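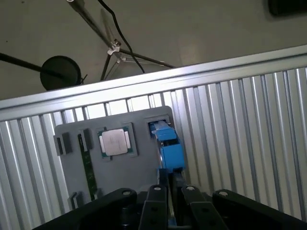 The Slow Hands at Skanley

Before the arm came, a board took as long as it took. Mieke De Bruijn had her way of doing it, left thumb on the edge, a small push, a listen. She has been on the bench at Skanley, a refurbisher of office computers, for 16 years, and she will tell you that a memory module makes two different sounds going home and only one of them is good.

Now she spends most of her shift at a screen beside a gray upright panel, watching a black gripper handle the parts. A processor sits in its square recess. A green memory module stands between its clips. The gripper has a blue plastic piece between its fingers, up at the slot near the panel's corner, and De Bruijn has one hand on the stop button, where it stays for hours at a time.

"I used to be tired in the fingers," she says. "Now I'm tired in the neck."

Skanley put in the first cell in July, bought from an integrator called Drolov. The pitch, as several people on the floor remember it, was that the arm would take the dull, fiddly half of the job and leave the interesting half to the technicians. I have heard this pitch at a bakery, a dental lab and a plant that makes garden hose. It always assumes that someone knows which half is which.

At Skanley, the fiddly half was the part people were proud of. Seating a module without flexing the board takes a few months to learn. It was how newcomers were judged, and it came with a pay grade. What was left over after the arm arrived was loading the fixture, clearing faults, wiping down connectors and filling in a record each time the machine gave up on a part.

There are a lot of records. Kaan Baysal, the production manager, calls them the price of getting started, and he is candid about the numbers. A good technician used to get through 110 boards in a shift. The cell is slower than that on most days. His argument is that it will be slower only for a while, and that it doesn't call in sick. When I asked how long a while was, he said the software was updated often.

To be fair to Baysal, he didn't buy the thing to get rid of anyone. There were 35 people on the bench before the arm and there are 35 now. He couldn't fill the evening shift, the younger hires kept leaving for the warehouse down the road, and two of his best people had wrists that hurt. He brought me the injury log without being asked. It isn't a pretty document.

But headcount is a poor way to measure what has happened. Beril Değirmenci, who started the spring before the cell was installed, was partway to her senior grade when the test for it was put on hold. The test was manual seating, against the clock, with an inspector. Management says a new grade is being written, something to do with supervising the equipment. She has seen a draft. It pays less than the old senior grade and more than she makes now, and she can't decide whether to be insulted.

"They say I'm supervising it," Değirmenci told me over a vending machine coffee. "If I were supervising it, I could tell it to do something different."

She can't. Changes to the arm's routine go through Drolov, by ticket. When the gripper began approaching one type of slot at a slight angle, De Bruijn spotted the fault on her first morning with that batch. She described it in a ticket, then in a second ticket with a drawing. The correction came back 3 weeks later. In the meantime she nudged the panel over a little in its mount before each run, which worked fine and isn't in any procedure.

That nudge bothers me more than the slow cycle times do. Somebody is going to count those runs as a success for the machine. The chart in Baysal's office shows boards completed by the cell, and it has no line for the woman who leaned on the fixture.

Chinyere Anozie, the shop steward, has been trying to get such a line added. She wants what she calls assists written down, with names, and she wants them to count when the new grade is priced. The company's answer so far is that this would be hard to track. Anozie points out that the cell already records its own movements all day long.

"So it can be tracked," she said. "Just not us."

Drolov's account lead, Shoshana Lyons, took my call and was more careful than her brochure. She said that handling varied used parts is harder than handling new ones, that skilled staff are "essential to tuning," and that the need for them should taper off. I asked whether the people doing the tuning were paid for it. She said that was a question for the customer.

A second cell is planned for the far end of the bench, where the light is better and where De Bruijn has her old stool. She has asked to keep a manual station going next to it for the odd jobs: bent clips, strange boards, anything the arm hands back. Baysal hasn't said no. Her hand tools are still in the drawer, and at lunch she had a board out on the mat and was seating modules with her thumb.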